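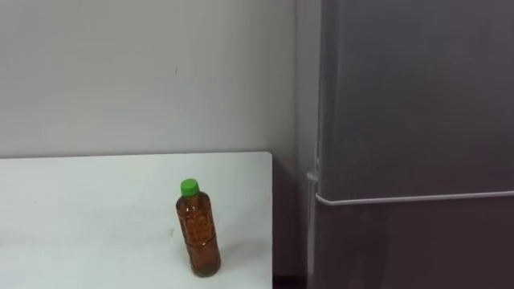 A tea-colored drink in a plastic bottle with a green cap.

Gristusport and Nunus start bottle return program for amateur sports clubs

Starting in June, clubs that rent halls and fields from Gristusport can return their empty drink bottles at the place where they play. The sports facility operator has signed an agreement with the collection company Nunus, which will set up return stations at 5 locations and empty them every week. The money from the deposits goes back to the clubs and must be used for their youth teams.

Gristusport rents out halls, fields and changing rooms to amateur clubs for training, matches and tournaments. At present 168 teams are registered as regular users. After a normal evening of training, the trash cans in the corridors are full of bottles that were bought on the way to the hall. Until now these bottles were thrown away together with all other waste, and the deposit was lost.

"Parents asked us about this for a long time," says Elfriede Haslinger, managing director of Gristusport. "They saw their children put a bottle with a deposit into the trash, and at the same time the club was asking them to pay for new goals. We wanted a solution which does not make more work for the coaches. The coaches have already enough to do."

How it works

Each club receives a set of sacks with a printed number. The players put their empty bottles into the sack of their club, and a person from the club closes it and leaves it at the return station. Nunus brings the sacks to its sorting hall in Rainer, where the bottles are counted by machine. The amount is then written to the account of the club. Clubs can see the result online and receive a payment every three months.

Bottles should be empty and have their cap on. They should not be crushed, as the machine must be able to read the label. Plastic bottles of all common drinks are accepted, for example water, iced tea, juice and sports drinks, if they carry a deposit mark. Glass bottles and drink cartons are not part of the program. For these, the existing containers in the parking lots stay in use.

A club that shares its hall time with another club can ask for a common number. In this case the amount is divided in equal parts, unless the two clubs agree on something different in writing.

First experience in the winter season

Both partners tested the system during the last winter season in the handball hall in Rainer. Four clubs took part. At the beginning many sacks contained also paper cups and banana peels, and Nunus had to sort them by hand. After the sacks were moved from the entrance to the doors of the changing rooms, this problem became much smaller. The new stations will therefore stand near the changing rooms at all locations.

"We learned that the place of the sack is more important than the poster above it," says Regula Danzer, who is responsible for club partnerships at Nunus. "We also learned that the children are more strict than the adults. In one youth team they have a plan on the wall, and every week another player has to bring the sack to the station."

The clubs in the test used their first payments for small things: a ball pump, new training bibs and a part of the bus cost for an away tournament.

Support for tournaments

For bigger events, Nunus offers additional stations. Organizers who expect more than 300 visitors can order them free of charge, at least two weeks before the event. The software company Sketico has prepared the online registration and will also operate the club accounts. Personal data of players is not collected. Only the name of the club, a contact person and the bank details are needed.

The program will run for one year at first. After this time Gristusport and Nunus will publish the number of returned bottles and decide together if more locations can be added. Clubs that rent a hall only for single events can take part from autumn.

Registration

Clubs can register at the front desk of every Gristusport location or through the online form. The sacks are handed out at the front desk after registration. A short information sheet for coaches and parents is available there too.

Press contact
Elfriede Haslinger, Gristusport
Regula Danzer, Nunus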